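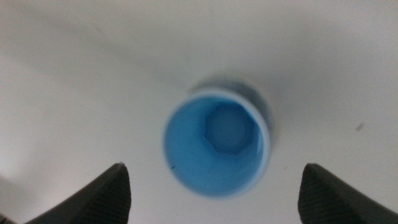
Stop buying better cameras

Posted Jun 16, 2025

Quick one, I have glue drying.

Every build thread I read lately goes the same way. Arm misses the object. Owner buys a better camera. Arm still misses the object. Owner buys a better camera again. I did this too. Twice. So I get to complain.

My view: a home arm wants one cheap camera on the wrist and a boring table. White, plain, evenly lit. A single blue cup. Get that working for weeks before you add a second anything.

People at the shop hate this. Settimio Rizzi thinks a plain table is cheating. His bench at Verko looks like a hardware store fell over, and his arm is supposed to cope with all of it, and he says if it can't find a cup in a mess then it can't find a cup. Fine. Mine couldn't find a cup in a mess either. But I had no idea why, and that's the part that eats your winter. Was it the light? the mount? my awful calibration? Everything at once, so no way to tell.

Cleared the table in November. Found the problem in one evening. The wrist mount was rotated a hair and the fingers were landing off to one side, every time, same side. Had been like that for months, I'd been blaming the software. With a straight down view over a white surface you see both fingertips, the cup, the gap. If the cup isn't sitting where it should be between the fingers you just look and know. No graph needed.

Also shadows. A straight-sided cup on white throws a soft gray edge, and my first detector loved that edge, it kept drawing the circle too fat on the shadow side. Would never have caught that on a cluttered bench. Settimio's detector probably does it right now.

Then there's the money thing. I ran 3,570 grasps on the old setup and learned less than I did from 24 on the new one. Viola Pellegrini has the log if you don't beleive me. Of those 24 the arm got 19, and I can tell you what went wrong with the other five, one by one. Ask someone with a fancy depth rig to do that.

Where I'll give ground: a white table does make you lazy. Liliana Russo put a white mug down on mine and it was blind as a post. Fair hit. You do have to leave the nice table eventually, and I've been slow about it. Next month it gets a wood board, then two cups, then whatever Liliana has in her bag.

And ridged pads on the fingers, please. Smooth ones slide on plastic. Unrelated to my point but I'm tired of seing it.

Ok the glue. Comments are open, Settimio, go ahead.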